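Section 6. Laundering and Reissue of Cloth Towels

Revision 12/07/2019. Replaces all earlier versions of Section 6 in the Buronside Residence Housekeeping Manual.

## 6.1 Scope

This section covers the setting up and daily use of the Wojcik washer and dryer pair in the ground-floor laundry room at Buronside and at the Tirkness annex. It applies to cloth towels, kitchen cloths, and bath mats. Bed linens are covered in Section 7. Residents' personal clothing is covered in Section 8 and must not be washed in the same load as house towels.

Staff who have not completed the laundry orientation may sort and fold but may not start either machine.

## 6.2 Before First Use

Complete these steps once, after the machines have been delivered or moved.

1. Remove the shipping bolts from the rear panel of the washer. Place the bolts in the envelope taped inside the supply cabinet door.
2. Fit the plastic caps supplied with the washer over the bolt holes.
3. Place a level on top of the washer, first from side to side and then from front to back. Turn the front feet until the bubble is centered in both directions.
4. Tighten the lock nut on each foot against the cabinet.
5. Connect the hot and cold supply hoses by hand, then tighten each one a quarter turn with pliers. The hot hose has a red stripe.
6. Open both supply valves fully and inspect the connections for drips.
7. Hook the drain hose over the standpipe and secure it with the strap.
8. Run one empty hot cycle with no detergent.

> **CAUTION:** Do not operate the washer with the shipping bolts in place. The drum suspension will be damaged, and the repair will be charged to the house account.

At Tirkness the standpipe is behind the utility sink. The drain hose must pass behind the sink leg and not across the walkway.

## 6.3 Sorting

Towels arrive from the floors in canvas carts. Empty each cart completely before sorting and return it to the hallway.

1. Put on gloves.
2. Shake out each item over the cart. Set aside any keys, glasses, hearing aids, or jewelry and record them in the found-items log.
3. Separate white and light-colored items from bright or dark ones.
4. Separate kitchen cloths from bath towels. These are never washed together, whatever their color.
5. Place heavily soiled items in the soaking tub.
6. Place torn items in the mending bin. Do not wash them first unless they are soiled.

New towels in strong colors are to be washed alone for their first 2 washes. Red, orange, and navy towels are the most likely to release dye. If the rinse water still shows color after the second wash, wash the item alone again and note this on the load sheet.

Knitted and waffle-weave cloths stretch when they are hung or lifted by one corner while heavy with water. Lift them from the drum with both hands and lay them flat on the table before loading the dryer. 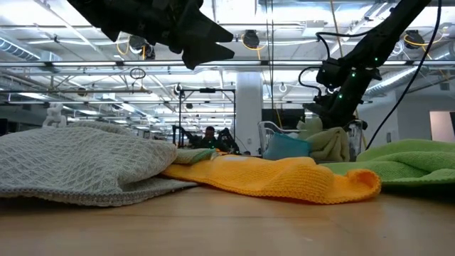 Vanderleia Lacerda asked, when the draft of this section was circulated, whether waffle-weave cloths could go into the dryer at all, as the ones on her floor had come back noticeably shorter than they went down. Her comment was accepted, and step 5 of 6.5 was added. Shrinkage in a first drying is expected to a small degree. Shrinkage that continues after several dryings usually means that the heat setting is too high.

## 6.4 Washing

1. Check that the drum is empty. Turn it once by hand.
2. Load items one at a time, loosely. The drum should be no more than three-quarters full.
3. Close the door and press until it clicks.
4. Measure detergent with the scoop provided. Use one level scoop for a normal load and one and a half for a soaked load.
5. Select the cycle from the table below.
6. Press Start and write the start time on the load sheet.

| Load | Cycle | Water | Spin |
|---|---|---|---|
| White bath towels | Cotton | Hot | High |
| Colored bath towels | Cotton | Warm | High |
| Waffle and knitted cloths | Gentle | Warm | 700 rpm |
| Kitchen cloths | Sanitize | Hot | High |
| Bath mats, rubber backed | Gentle | Cold | Low |

**Note:** Fabric softener is not used on house towels. It coats the fibers and reduces the amount of water they can take up. The softener drawer should be left empty and wiped out at the end of each week.

**Note:** The Sanitize cycle is longer than the others. Do not begin it within the last two hours of a shift unless the next shift has agreed to unload.

If the washer stops with the drum full and the display shows a drain fault, proceed as follows.

1. Press Stop and wait for the door lock to release.
2. Check the drain hose for kinks.
3. Place the shallow tray beneath the filter door at the lower right of the cabinet.
4. Open the filter door and turn the filter slowly to the left until water begins to run out. Empty the tray as often as needed.
5. Remove the filter, clear any lint, and rinse it under the tap.
6. Replace the filter and turn it to the right until it is snug.
7. Select Drain and Spin.

> **CAUTION:** Water from a hot cycle can scald. After a stopped hot cycle, wait thirty minutes before opening the filter.

If the fault returns, switch the washer off at the wall and call extension 658. Do not attempt a third restart.

## 6.5 Drying

1. Clean the lint screen. This is done before every load, including the first load of the day.
2. Shake out each item before placing it in the dryer.
3. Do not mix bath mats with towels. Rubber-backed mats are to be line dried.
4. For bath towels, select High and the automatic sensor setting.
5. For waffle and knitted cloths, select Low and remove them while the edges are still slightly damp. Finish them flat on the drying rack.
6. Allow the cool-down period to run to the end.
7. Remove the load promptly. Warm towels must not be left in the drum or piled in a closed cart.

> **WARNING:** Cloths that have been used with cooking oil, furniture oil, or solvent must not be placed in the dryer, even after washing. They may catch fire. Place them in the covered metal can outside the laundry room door.

The exhaust duct behind each dryer is cleaned by the maintenance office every September. Between cleanings, staff should report any of the following without delay: a load that is still wet at the end of a full cycle, a cabinet that is unusually hot to the touch, or a smell of scorching.

## 6.6 Inspection and Folding

Inspect each item on both sides before folding it. An item is fit to return to the floors if it is dry, free of stains, and free of holes. Pulled loops in terry cloth may be trimmed level with small scissors. Pulled threads in a knitted or waffle cloth must not be cut, as the weave will run. Send these to the mending bin.

Fold as follows.

- **Bath towels:** in half lengthwise, in half again lengthwise, then in thirds, with the hem to the inside.
- **Hand towels:** in thirds lengthwise, then in half.
- **Kitchen cloths:** in quarters.
- **Bath mats:** in half, with the backing to the inside.

Stack bath towels in piles of 6. Taller piles lean and will fall when the cabinet door is opened.

Adalberto Moura has asked that the fold of each towel face the front of the shelf on the second floor, where the cabinets are shallow. The other floors may follow either practice, provided that each cabinet is consistent.

## 6.7 Retiring Towels

Towels that cannot be mended, or that have become thin enough to see light through, are withdrawn from use.

1. Mark the corner with the black laundry pen.
2. Enter the item on the withdrawal sheet by type and floor.
3. Place it in the blue bag in the storeroom.

Blue bags are collected when full and taken to Grokodthorpe, where the cloth is cut for cleaning rags. Marked towels are not to be taken home, and they are not to be returned to the floors in a shortage. In a shortage, draw from the reserve shelf and inform Aparecida Fagundes by the end of the shift.

## 6.8 End of Shift

- Washer door left open, and the rubber seal wiped dry.
- Both supply valves closed.
- Dryer empty and lint screen clean.
- Soaking tub drained, unless a note is attached giving the time the soak began.
- Detergent lid closed.
- Load sheet signed and placed in the tray.

Completed load sheets are kept for one year. Requests for changes to this section should be made in writing to Josué Vasconcelos at Buronside or Anderson Bittencourt at Tirkness.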